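Eskildsen opens equipment planning service for small workshops considering robot arms

LENCOMBE, 6 November 2022 - Eskildsen, an advisory firm for small manufacturers, today announces Batau, a planning and budgeting service for workshops that wish to buy their first robot arm. The service is offered from the firm's test room in Lencombe and will accept its first paying clients in January.

Batau is made for companies which have no automation engineer on staff. In the past year, Eskildsen has spoken with 147 workshop owners and production managers in the region. Many of them had already received a quotation for an arm, but they had difficulty to say what the whole workstation would cost them after it was delivered.

"The price of the arm is usually the clearest line in the budget," says Snædís Ravn, head of equipment planning at Eskildsen. "The other lines are less clear. A client must also pay for the gripper, the brackets, the cables, the table, the electrical work and the hours of the person who learns to use it. We want these lines to be written down before the order is signed."

A Batau plan begins with one task, chosen by the client. Eskildsen's staff visit the workshop, measure the available floor and bench space, and write a short description of the parts to be handled. The task is then tried in the test room on a simple table set-up, where the layout can be changed at low cost. Mats are fixed with tape and brackets are 3D printed, so that a position or a mounting can be corrected on the same day. Only when the layout is agreed does the client receive a list of permanent equipment to purchase.
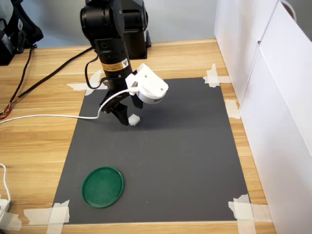

A robot arm with parallel gripper over a taped work mat, with a small white cube beside the gripper fingers.

The finished plan contains a purchase list, a budget for the first year and a calendar for delivery, installation and training. It also states which items can be leased and which ones should be bought. Where the client already owns usable equipment, such as a sturdy bench or a compressor, this is entered in the plan at no cost.

Cable routing and power supply have their own chapter. According to Eskildsen, these were the items most often missing in the quotations which the owners showed to the firm. A trial can be run with cables lying across a table, but a production cell needs fixed routes, strain relief and sufficient outlets, and in older buildings the electrician's invoice may be considerable.

Asger Hafþórsson, production manager at the cabinet fittings maker Ekum, took part in the preparation of the service. His company had planned to purchase two arms for the packing of hinges.

"We had a budget, but it was a budget for a catalogue," he says. "After the trial we decided to buy one arm and to spend the remaining money on a better gripper and on training for our people. I would have preferred to know this one year earlier. We are still discussing the second arm, and it will depend on how the orders develop."

Ekum will install its arm in its main hall next spring.

Price and availability

The standard Batau plan costs $2918 before tax. It includes one site visit, the trial in the test room and the written plan. Travel outside the Lencombe area is charged separately. Clients who register before the end of the year pay a deposit of $1000, and the balance is due when the plan is delivered. The deposit is returned in full if Eskildsen finds after the site visit that the task is not suitable for a robot arm.

In the first round there are 10 places. Workshops of all trades may apply, including food packing, woodworking, electronics assembly and laboratory services. Applicants are asked to send a description of the task, the weight and size of the parts, and the number of shifts worked. Drawings are welcome but they are not required.

Eskildsen does not sell robot arms and receives no commission from suppliers. Clients are free to take the finished plan to any dealer of their choice.

About Eskildsen

Eskildsen advises small and medium manufacturers on the purchase, leasing and replacement of production equipment. Its office and test room are located in Lencombe.

Media contact

Snædís Ravn, Equipment Planning, Eskildsen, Lencombe
Interviews and visits to the test room can be arranged on request.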